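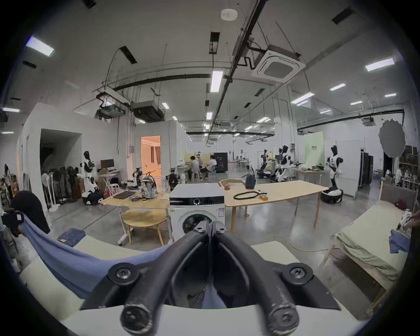 Photo: project group, Pliris course room

Sorting and folding of clothes in a shared room
Student project report, Pavitz, 1 August 2021

1. Why we chose this subject

In December our course moved to the big room at Vonness, and with the course came the clothes. They are used for practice, and after some weeks they were lying on every surface. It was difficult to say which pieces were already folded and which were still waiting. Our group got the task to study how the clothes move through the room and to propose a simpler order.

2. The place

The room is long, with a gray concrete floor. The washing machine is a white front loader, and the white padded surface is where the folding is done. We like the padding, for the cloth does not slide so easily on it as on a table. The clothes rack is by the left wall. There are also light wooden tables, but they attract backpacks, cables and cups, so we decided not to count them as places for clothes.

3. Method

We observed the work on 17 afternoons. Each piece got a line in a notebook with three entries: where it was picked up, where it was put down, and if it was folded or hung. In total we followed 41 pieces. We did not measure the time of each fold, although this was in our first plan. It disturbed the people who were folding, and they began to hurry.

4. What we found

Jeans were the easiest. The fabric is stiff, the legs lie well on each other and the folded pair keeps its form when it is pushed to the side. The folded blue jeans at the left side of the padded surface are a good example of a piece that can wait there.

Thin garments were more difficult. If they are lifted in the middle, they hang down in a long fold and must be spread again. Our advice is to take them at the shoulders or at the waist.

The third problem was pieces put over a support "only for a moment", like the black garment in the photo. In our notebook 6 pieces were left this way until the next afternoon. Two of them were folded by one person and opened again by another, who thought they were not finished.

5. Proposal

a) Only unfolded clothes in the middle of the padded surface.
b) Folded clothes on the left side, and carried away before the end of the day.
c) Dark garments go directly to the rack.

Rungrueang, the other group, prefers boxes with labels. We tried one box for a week, and the clothes at the bottom were forgotten. Maybe lower boxes would be better, but we had no more time to test this.

Print this page | E-mail this page

Contact | © 2021 Pliris student projects | Back to top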